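Zernum Opens Neighborhood Cleaning Library for Local Families
2023-12-28

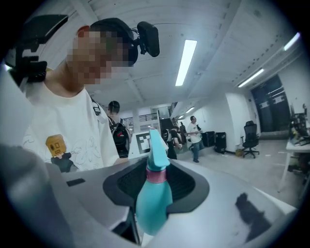

A teal spray bottle with a pink collar.

JIN – Zernum, the household goods cooperative that has kept a shop on Ostideo Street for longer than many of its customers have lived in town, is very happy to announce the opening of a cleaning library, a place where families can borrow the bigger tools they need for a good scrub of the house and fill up their own bottles while they are at it.

The library takes over the old stockroom behind the shop and opens its doors to everyone in Jin, members or not. Carpet washers, steam mops, window poles, long-handled brushes and a very sturdy stepladder can all be taken home for up to 4 days at no charge. Refills of glass cleaner, dish soap and all-purpose spray are sold by weight, and people are welcome to bring whatever clean, empty container they have under the sink.

"My mother used to share one carpet washer with the whole building, and it went up and down the stairs all spring," said Yanling Xue, who manages the shop and has been talking about this project to anyone who would stand still. "When I moved here I bought my own, used it twice, and then walked around it in the hallway for years. I thought, there must be other people walking around theirs! So we asked, and there certainly were."

Much of the lending stock came from those same hallways and closets. A call for donations went out in the fall, and 80 items were handed in over the weeks that followed, many of them barely used and a few still in their boxes (one with the gift ribbon on). Otard, the repair shop two doors down, checked every plug and motor and replaced worn hoses and belts before anything went on the shelves.

"We found plenty of good machines that just needed a new filter and a bit of patience," said Fengying Guo, owner of Otard. "I have also learned more about what collects inside a vacuum cleaner than I ever wanted to know. Marbles, mostly, and hair ties, and in one case a very nice earring, which is waiting at our counter if you think it might be yours."

Borrowers sign up once at the front desk with proof of address and get a short run-through of any machine they haven't used before. Printed cards with instructions in large type go home with each one. Anybody who would like to hold an item for a particular weekend can call the shop or put their name in the book by the register, and early booking is a good idea for the carpet washers, which already have a waiting list.

The shop will also host free workshops in the new space, beginning with an evening on getting candle wax and red wine out of tablecloths, a subject that seemed right for this time of year. There are 60 seats, and tea and sesame cookies will be served. Children are welcome at all of the sessions, and there is a corner with crayons for those who find stain removal less gripping than their parents do.

The cleaning library is open during regular shop hours, with returns accepted at the side door until closing. Donations of working equipment are still gladly accepted, especially extension poles and wet mops. Please bring the manual if you can find it, and don't worry if you can't.

Media contact: Yanling Xue, Zernum, at the shop's front desk.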